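Frequently Asked Questions: Flood Warnings in Floltville

Who issues flood warnings for the Floltville area?
Warnings are issued by the Tistura River Warning Office, which monitors 12 gauges between Gastthorpe and the Guérin dam.

What is the difference between a watch and a warning?
A watch means that flooding is possible within the next day. A warning means that flooding is occurring or is expected shortly. Residents of low-lying streets should be ready to leave when a warning is issued.
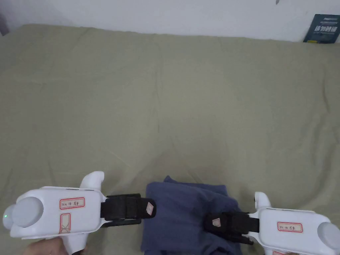
Green cloth with a dark blue item bearing Chinese characters, against a white wall.

How do I receive alerts by text message?
Register your address and telephone number at the office counter or by mail. Registrations made before August must be renewed.

At what level is the Gastthorpe road closed?
The road is closed when the Gastthorpe gauge reaches 209 inches. It reopens after an inspection by the highway department.

Whom should I contact about an error in the flood map?
Write to Agathe Collet, Mapping Section, and include your parcel number. Replies are sent within 56 days.

Page last updated: 2022-12-07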